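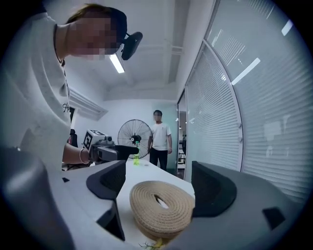 Handout 6: Budgeting for a Hand-Held Gripper Station

Course notes, Planning and Buying for Automation. Tutor: Theerawat Wattanapong

Read this before the May session and bring a calculator. Last year's group brought enthusiasm, and it went over budget by the second slide.

6.1 What you are being asked to buy

Your imaginary employer wants to teach a robot arm to handle everyday objects. Before the arm arrives, people have to show it how, using hand-held grippers with a tracking block on top, at a table, many times over. The job for this unit is to plan and cost that station. The arm itself is somebody else's budget line, and you should guard that boundary with your life.

Most first drafts contain one line: "grippers, 2". This is a shopping list for someone who believes tables are free.

6.2 The parts people remember

Grippers. Decide early whether one operator holds a pair or two operators face each other across the table with one or more each. The second arrangement needs more room and more patience, as fingertips end up very close together over the same object.

Tracking. A printed square marker costs next to nothing. Printing it flat, at the right size, and fixing it so that it stays put costs an afternoon. Put the afternoon in the budget.

Head-mounted devices. If your plan has operators wearing one, allow for one per person on shift plus a spare. Ask the supplier how it behaves when the wearer bends over a table, which is most of what the wearer will be doing.

Finger pads. These wear out. Textured pads wear out and collect fluff. Treat them as you would printer ink, with the same low expectations of the seller.

6.3 The parts people forget

The table. White is a popular choice and shows the objects up well. It also shows up every mark, so add cleaning.

The objects. Students write "misc. items" and move on. Please don't. A coiled woven strap is a good example of a cheap thing with expensive habits: picking it up as a neat flat spiral is one task, and picking it up once it has unwound is another. Somebody has to wind it again between goes. Time that person. In our worked case the rewinding comes to 30 seconds, which sounds like nothing until you multiply it.

The air. People leaning over a table for hours get warm. You may inherit air conditioning. You may also inherit a standing fan, in which case check what it does to anything light on the table before you rely on it.

The light. Glass partitions and long ceiling tubes give you reflections. Blinds help. So does going to look at the room at the time of day you plan to use it, a step that costs nothing and is skipped by almost everyone.

The second person. Someone standing by to swap objects and reset the table is a wage. Plans that leave this person out tend to find them later, in overtime.

6.4 Worked case: Vasadura against Uzor

Two suppliers have quoted for the same station. Both quotes are in units, so that nobody argues about currency.

Vasadura: 122 units for the complete kit, pads included for the first term, delivery in 14 working days.

Uzor: nearly a quarter less for the grippers and tracking blocks. Pads, mounts and delivery are priced "on application", a phrase meaning that you apply and they think of a number.

Do not pick a winner yet. Write to Uzor (in your head, or on paper if you like an audience) and list every question you would need answered before the two prices could sit side by side. Then add the same questions for Vasadura. "Complete kit" has covered a good many sins.

A third firm, Havodus, offers to rent. Renting looks dear per month and often is. It looks better if you suspect the project will be cancelled, so be frank with yourself about your employer.

6.5 Sizing the shift

Start with the number of usable goes you need, then work backwards:

time per go, plus reset time, plus a share of the breaks, multiplied by goes, then divided by the hours people can lean over a table without complaint.

That last figure is smaller than your spreadsheet wants it to be. At the Brevport site, where I did my own planning, I put down a full working day of leaning. The revised plan arrived with a note attached and I have kept the note.

Allow for spoiled goes too. Tracking drops out, hands block markers, people sneeze.

6.6 To hand in

One page of costs, split into bought once, bought again and again, and paid to people.

One paragraph saying which figure you trust least and what you would do to firm it up.

A sketch of the table seen from above, with the operators drawn at life-like width. Stick figures always fit. Operators have elbows.

Marks are for the reasoning. A tidy total with no working gets the same mark as no total, and took you longer.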